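Minutes, Comuvdale cell, July
Chair: Tadeo Orellana

1. Left arm stop, run 87

The left arm stopped with a torque fault at step 17.
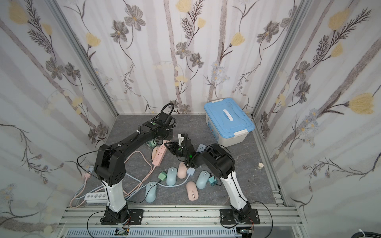
Monix asked if the fault is from the controller or from the load. Tadeo thinks it is the load, a cable pulling on the gripper. With pink and light blue cables lying around the mice, this is easy to happen.

Quezada will read the log. 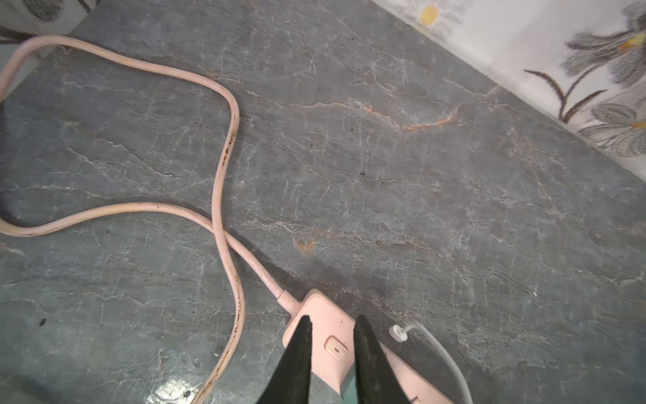

Until then, speed stays at 20 percent. Item closed at 10:30.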